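Portes ouvertes chez Lykkegaard : un dimanche parmi les petits boîtiers blancs 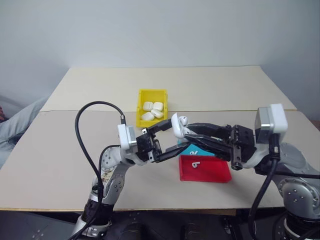

Un boîtier AirPods, la caissette jaune et le plateau rouge, à la table de tri.

Ça faisait deux ans que je ratais les portes ouvertes de Lykkegaard, l'atelier de tri et de remise en état de petits appareils audio installé dans l'ancienne conserverie, derrière la gare de marchandises. Cette fois j'avais tout noté dans mon agenda, j'avais pris mon sandwich et j'étais devant la grille un bon quart d'heure avant l'ouverture. Il y avait déjà du monde ! Des familles surtout, un groupe de retraités très bien équipés (thermos, pliants, tout), et deux étudiantes qui venaient pour un mémoire sur la seconde vie des objets.

On nous a répartis en groupes de 20, avec un petit autocollant de couleur sur le manteau. J'étais dans le groupe vert, celui de Birthe Baldursdóttir, qui travaille à la réception des colis depuis l'ouverture de l'atelier. Elle parle vite, elle marche encore plus vite, et elle a répondu à toutes les questions, même à celle du monsieur qui voulait absolument savoir si on pouvait laver un écouteur au lave-vaisselle (non).

La visite commence par le quai. Les colis arrivent en vrac, dans des cartons de toutes les tailles, et on les pose sur une longue table où quelqu'un les ouvre un par un. Il y a de tout là-dedans : des écouteurs seuls, des paires dépareillées, des boîtiers sans rien, des embouts en silicone par poignées. Birthe nous a raconté qu'elle avait trouvé un jour une dent de lait dans un étui. Elle l'a renvoyée à l'expéditeur, par courrier suivi !

Après le quai, la salle de tri. C'était mon moment préféré et j'y suis retournée deux fois, en trichant un peu sur les groupes. Les tables sont habillées de panneaux beiges, tout simples, et les petites choses blanches s'y repèrent facilement. J'ai un faible pour les rangements et là j'étais servie. La caissette en plastique jaune sert aux boîtiers. Il y en avait quatre dedans, pêle-mêle, couchés les uns contre les autres comme des galets. Le plateau rouge, très plat, avec son petit rebord, c'est pour les écouteurs sans boîtier. Un seul y attendait son tour, un peu perdu dans son coin. Et derrière le plateau, une boîte cyan sur laquelle j'ai cru lire un « 10 ». J'ai oublié de demander à quoi elle servait, et ça m'a travaillée tout le trajet du retour.

Birthe nous a expliqué la règle de la maison : un boîtier ne va jamais dans le plateau, un écouteur ne va jamais dans la caissette. Dit comme ça, c'est enfantin. Sauf qu'on nous a fait essayer sur une table d'à côté, avec un mélange préparé exprès et un minuteur réglé sur 55 secondes. Catastrophe. Une petite fille de huit ans m'a battue à plates coutures, et sa mère a eu la gentillesse de regarder ailleurs. J'avais mis un embout avec les boîtiers et je soutenais que c'était bien sa place.

J'ai appris aussi que les couleurs ont été choisies après de longues disputes. Au début tout était gris, les bacs, les plateaux, et les gens se trompaient en fin de journée. Skarphéðinn Østergaard, le responsable de la salle, voulait du vert et de l'orange. Le fournisseur, Burnar, n'avait que du jaune et du rouge en stock cette semaine-là. Ils ont pris du jaune et du rouge.

Ensuite, le nettoyage. On ne rentre pas, on regarde par une vitre, et comme nous étions tous collés dessus elle s'est embuée. J'ai surtout vu des brosses minuscules, des cotons-tiges et beaucoup de patience. La charnière du boîtier est l'endroit pénible, m'a dit la dame qui travaillait là quand elle est sortie prendre son café : la poussière de poche s'y tasse et il faut la déloger sans rayer. Elle utilise un cure-dent en bois. Moi qui m'attendais à un outil de laboratoire !

La pause était prévue dans l'ancienne salle des bocaux -- les carreaux blancs sont d'origine, avec une frise bleue très jolie que je n'ai pas vue tout de suite parce qu'il y avait le buffet devant. Brioche à la cardamome, café un peu clair, jus de pomme. Comptez 15 minutes d'attente si vous arrivez après le groupe des retraités, qui ont fait honneur à la brioche. J'en ai profité pour discuter avec Lærke Holst, l'une des deux étudiantes. Elle s'intéresse aux objets qu'on perd par moitié : les gants, les chaussettes, les écouteurs. On a parlé longtemps, j'ai raté le départ de l'atelier emballage et j'ai dû courir dans le couloir avec mon gobelet.

L'emballage, justement, m'a un peu laissée sur ma faim. C'est une pièce sans fenêtre où l'on plie des boîtes en carton, et le présentateur lisait ses fiches. Dommage, le pliage est astucieux, sans colle ni ruban, et j'aurais bien aimé en faire un moi-même. Il restait aussi un panneau sur le projet Plorkik, un point de collecte qui doit ouvrir en août près du marché couvert, mais la personne qui devait en parler était déjà partie.

Côté pratique : entrée gratuite, vestiaire minuscule, toilettes au fond de la cour à droite. Le parking est plein très tôt, prenez plutôt le bus et descendez à l'arrêt de la conserverie. Il fait frais sur le quai, j'étais contente de mon pull. Les poussettes passent partout sauf dans l'escalier de la salle des bocaux.

En partant j'ai déposé dans l'urne de l'entrée mon vieil écouteur gauche, celui qui traînait dans le tiroir de la cuisine avec les piles et les élastiques. Le droit est quelque part dans un train. Si quelqu'un du groupe vert me lit et sait à quoi sert la boîte cyan, les commentaires sont ouverts !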